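Verão sem ar condicionado: vale a pena a película?
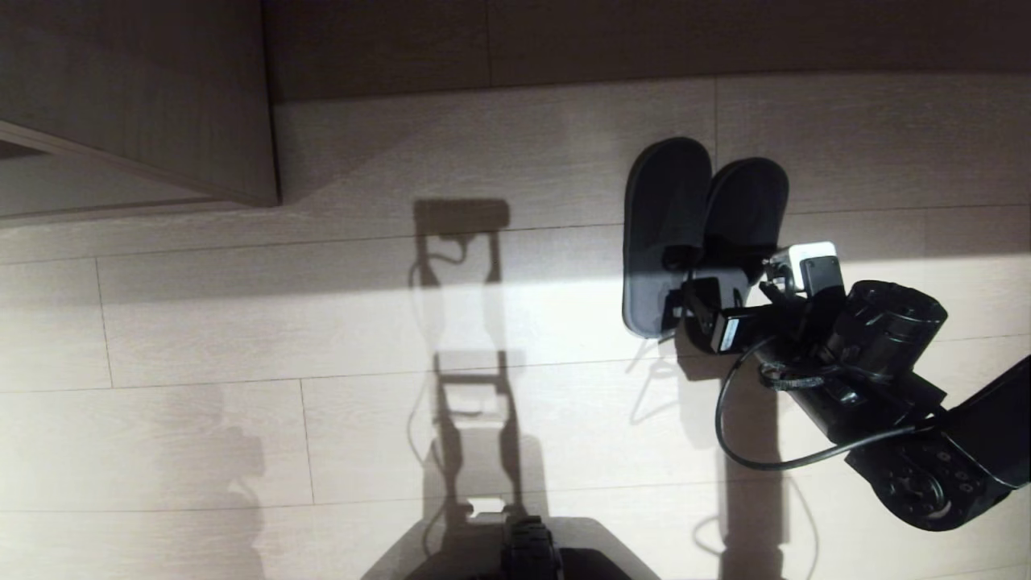 Sol em cheio no chão da sala e um par de chinelos.

A Claditz garante que a sua película para vidros corta o calor em casa e se paga sozinha. O folheto de julho fala em 227 euros por divisão, montagem à parte – e a montagem só aparece na segunda página. Pedimos os ensaios. Mandaram-nos um gráfico sem escala.

Marjan Zarei, leitora, pagou 400 euros ao todo e diz que fechar os estores de manhã lhe dava o mesmo resultado. É uma casa só, vale o que vale. Mas a garantia cobre 12 meses e a poupança prometida precisa de bem mais do que isso. Por enquanto, ficamos pelos estores.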